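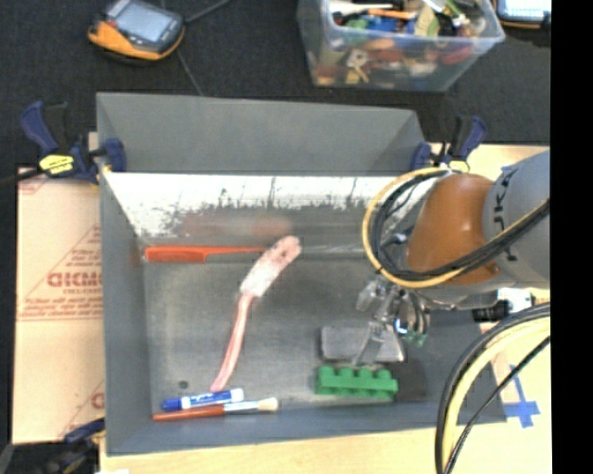

Ready-mix supplier wants to add a "strength guarantee fee" - is this normal?

Posted by Pilar Lagos
Monday, July 7, 2025

I'm having a driveway and a small shop slab poured behind my house outside Kitley. I'm acting as my own general, which my brother says is my first mistake. The concrete is coming from Semaan, the only plant that will drive out to my road without charging me for half the county.

I got their written quote last week and there is a line on it I've never seen before. It says "Strength guarantee" and it adds $233 to the order. When I called, the woman in dispatch told me it covers the mix reaching 4,000 psi at 28 days. I asked what I'd be getting without it, and she said "the same mix, but without the guarantee." I asked again and got the same sentence.

So am I paying extra for them to sell me what they already said they're selling me? The quote says 4,000 psi in the mix description too, two lines up. My flatwork guy says he's never seen it on a ticket but he also says he doesn't read the tickets. The salesman who called me back mentioned that they are members of the state association and that their plant is certified, as if that settled it. I don't see how it does.

I'd like to hear from anybody who has bought from a plant that does this, or who works at one. I have until the end of the week to sign. The site is stripped and the base is in, and I don't want to lose my slot over this, but I also don't like being charged for a sentence.

Nabil Haddadin

I did quality control for a ready-mix company for a good part of my working life, so take this as one retired guy's view. I have no connection to Semaan.

If the quote says 4,000 psi at 28 days, then that is what they are selling. You don't need a second line for it. A supplier who writes a strength on the quote and the delivery ticket has already told you what the load is supposed to be. What you'd have to do to prove it isn't is another story, and I suspect that's where this fee comes from.

Ask them in writing what the money pays for. It could be one of these:

Testing. Somebody comes to your site, samples the truck, makes cylinders, and they get broken in a lab later on. That costs real money and $233 would be cheap for it. If so, ask who makes the cylinders, who breaks them, and whether you get the report. I'd want a lab that doesn't belong to the plant.

A richer mix. Some plants will bump the cement a little when a customer wants extra assurance. Then it should be called that, and the mix number on the quote should change. Yours apparently doesn't.

Paper. You get a letter. Read the letter before you pay for it. Every one I ever saw was void if water was added at the site, if the load was on the truck past a certain time, if it was placed by somebody not on their list, or if it wasn't cured according to their sheet. A homeowner job will trip over at least one of those, usually the water.

About the plant certification: it's worth having. It tells you the scales and the equipment were checked and met a standard when somebody looked. It doesn't tell you what is in your truck. Association membership tells you they paid dues. I sat through plenty of those meetings and the coffee was fine.

If it were my driveway I would cross out the line, initial it, and send the quote back. Then I'd spend the money on my own set of cylinders from an independent lab, if there's one close enough. Tell your flatwork guy no water goes in without you hearing about it, and keep every ticket. Also ask about air content. You're in freeze country and I have seen far more driveways ruined by bad air and bad finishing than by low strength. I notice the fee doesn't say a thing about air.

Prurnasow

Semaan did my patio, never had a problem. Didn't have a fee then but everything costs more now. I'd just pay it, it's 233 bucks on a whole driveway. If you make a fuss they'll put you at the back of the line and you'll be pouring at 3 in the afternoon in July.

Nenummont

I drove for a different outfit so I can't speak for this plant. We had something similar for a while. It was called a "performance package" and as far as any of us in the trucks could tell the load was the same load. Drivers weren't told which customers had bought it. Make of that what you want.

One thing I'd add to what Nabil said - get the mix number, then compare it to the mix number on the ticket before the chute goes down. Not after. Once it's on the ground you own it, whatever the letter says. And have the driver write any added water on the ticket, with the amount. Most will do it if you ask politely before they start.

I don't really buy the back-of-the-line thing. Dispatch has trucks to fill and they aren't keeping a grudge list over one line on a quote. They might be slow to call you back, but they were slow to call everybody back.

Pilar Lagos

Thanks. I emailed and asked what the fee pays for, using Nabil's three possibilities. The reply says it "covers our commitment to the specified strength" and has a brochure attached. No mention of cylinders. No mention of air either, so I've asked about that separately.

I crossed it out and sent it back. Still waiting to hear. Does anybody know a lab near Kitley that will come out for one small pour?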